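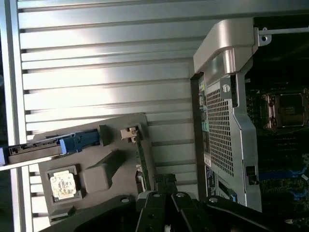

Visitors to the last open day at Hernport asked for one thing above all: more time at the fixture tray before the arm moves. The Fovell cell guide has been changed to suit, and a reader of the draft added that the pause should come before step 4, so people at the back can find the memory module first.

Section 8. Running the Cell for Visitors

8.1 Before the group arrives

1. Set the open chassis beside the slatted panel.
2. Seat the tray against the panel. It rests at a tilt.
3. Load the hard drive, the processor and the memory module. The processor goes in the square pocket.
4. Check that the white clip at the top of the module is screwed down.
5. Confirm that the processor socket on the motherboard is empty.

Note: Glare on the slats can upset the wrist camera. Dim the overhead lights if the Flivusora console shows warning 238.

8.2 Running the demonstration

1. Select program 1,701 on the console.
2. Set the speed to Visitor. Do not use Production speed with guests in the room.
3. Press Hold. The arm stops with the fingers pointing toward the module.
4. Name the parts for the group and take questions. Hold has no time limit.
5. Press Resume and step back behind the floor line.

CAUTION: Resume starts motion after 2 seconds. Keep hands, badges and lanyards clear of the gripper linkages.

CAUTION: Do not lift the chassis by its handle while the program is loaded - the cell will lose its reference position.

8.3 If the program stops early

1. Press Stop, then Clear.
2. Return the arm to Home at Visitor speed.
3. Reseat the tray and repeat 8.2 from step 1.

Note: The Huaranga site uses a different tray. Its part positions are listed in Section 9.

Revised March 12, 2025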